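Two arms, one picture frame, and a lot of people leaning on a barrier
Notes from the Gitow open day, Grarkau

Got there late. The bus from Grarkau station drops you on the wrong side of the canal and the sign for the Magalhães building is behind a tree, so by the time I'd found the door the first demo was over and everyone was eating biscuits. Second demo at 2 pm. Fine. That left me time to talk to people.

Gitow is small. It takes up the ground floor and half the first floor, and it does handling work with pairs of robot arms – flat things, awkward things, things that scratch. The open day is a once a year affair, usually in May, and Ulla Rantala runs it. She also runs the workshop the rest of the time, and she'd been up since five putting tape on the floor.

"People come in expecting a car factory," she said. "Big orange things, sparks. Then they see two little arms on a table and you can watch their faces drop a bit. So I always tell them to stand there for five minutes before they decide."

Does it work?

"With the kids, yes. The dads go and look at the compressor."

They'd had 300 people through last year and she was hoping for the same. I asked what the job was this time and she said picture frames. I thought I'd misheard.

"Picture frames. Ordinary ones. You've got one at home with a photo of your nan in it. They're a pain! Thin edge, big flat back, little bits of metal on it. If you squeeze from both sides too hard it bows. If you don't squeeze enough it goes."

She had to go and find an extension lead at that point so I was handed on to Welington Damasceno, who looks after the arms and talks very fast. Apologies to him if I've got any of this wrong, half my notes are on the back of the visitors' leaflet.

Damasceno came to Gitow from Goltetti, where he was on packing lines. Big machines, same box all day. I asked if he missed it.

"The pay, sometimes. No, the box was always in the same place. You knew where it would be. With this you put the frame down, and I put it down, and we don't put it down the same. So the arm has to look." He tapped the side of his own wrist. "Camera here, on each one. It's very close to the work, so mostly what it sees is a lot of brown."

A lot of brown?

"The backing. You'll see. You have a board, then an edge, then the table. That's the whole world for that camera. I show people the pictures and they say, what is it, and I say, that's the best view in the house."

He reckons the edge is the hard bit. The backing is dull and speckled and gives you nothing to hold on to by eye, he said, and the table shines when you least want it to. They've tried different lamps. They've tried different tables. The present table top is a marble pattern, which was Rantala's pick, and he was against it at first.

"I said it's too busy, it'll confuse things. She said people's kitchens are busy. She was right, so write that down, she'll like it."

Written down.

The tasks are taught by hand, more or less. Somebody drives the arms through the job, over and over, and it all gets logged. For the frames the person driving has mostly been Gleice Tavares, who started as a temp on the front desk and was let loose on the controls one slow afternoon. She's now done 415 runs of this one job. She knows the number becuase it's on a whiteboard next to the kettle.

"I don't play computer games, never have," Tavares said. "Everyone assumes. I used to ice cakes. It's that sort of feeling in your hands, you go slow and you don't stop halfway."

What goes wrong?

"You come in too low and the finger hits the table. Too high, you slide over the top. And the two sides have to arrive together or the frame just spins round. I've spun it off the table. Twice in one morning!"

And the mug? There's always a mug somewhere on the table, or a bowl, or a pen pot, I'd noticed it on the posters too.

"Clutter," she said. "A bit of ordinary life. Valdir chooses it."

Valdir Guimarães, when I found him, was under a different table with a torch in his mouth. He does the wiring and the frames (metal ones, the kind that hold the arms up, it got confusing). Took the torch out to talk to me, which I appreciated.

"I like a saucer," he said. "A mug by itself, well. A mug on a saucer, you've got two things, and if you catch the saucer you've got a noise. People jump. It's good for them."

He wasn't keen to be asked about jobs, which was the question I'd been told to ask. Will this put people out of work, that one. He thought about it, wiped his hands.

"I did eleven years of lifting before this and my back's gone. So ask me about backs. I'm not the man for the other question."

I put it to Rantala later and she was straighter with me than I expected. She said some of it will, yes, and anyone in her line who says otherwise is selling something. She said the firms who ring her up mostly can't find people for evening shifts. Then said that's what they would say, isn't it. Then she laughed and asked me not to make her sound gloomy.

So, the demo. The barrier filled up early. I was stuck behind a man with a rucksack and saw perhaps half of it. Cauã Fagundes did the talking – he's the youngest there, a bit nervous, better once he forgot about the microphone. Each go is given 60 seconds and then somebody resets the table by hand. The arms come in from either side, slow, slower than you'd want if you were in a hurry for your tea. A little girl next to me said "they're being careful" in a very loud voice and that got the biggest laugh of the afternoon.

Afterwards I asked Fagundes what he wants people to go away with.

"I'd like them to look at their own hands a bit. Pick something flat up off a table tonight and see what you do. You tip it, you get a nail under, you don't even think. I've been here a year and I still can't explain to anyone how I do it."

He's right, I tried it with a placemat when I got in.

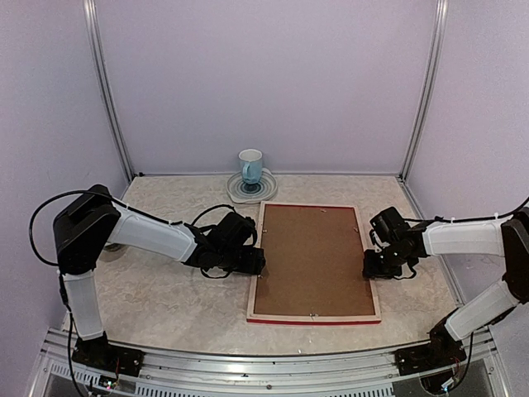
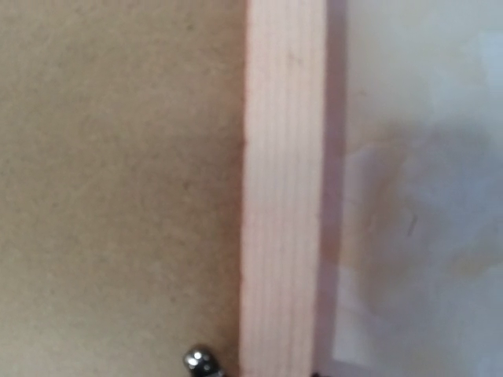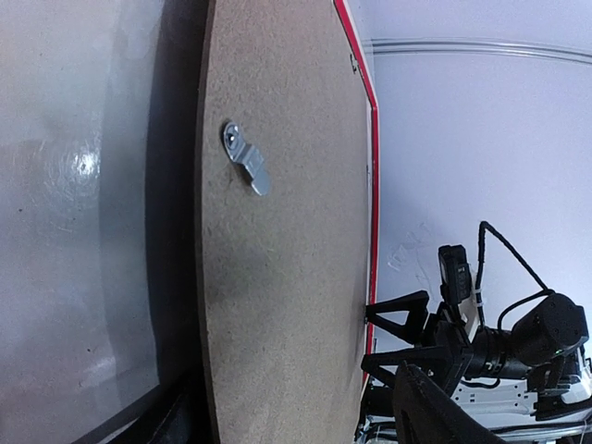

The frame job at Gitow. Top, both arms over the back of the frame; the other two are close views from the wrist cameras.

Gitow doesn't take drop in visitors but school groups can write to Ulla Rantala at the Magalhães building, Grarkau. Groups are asked to come in flat shoes. Use the canal side door, the front one sticks and theres no bell.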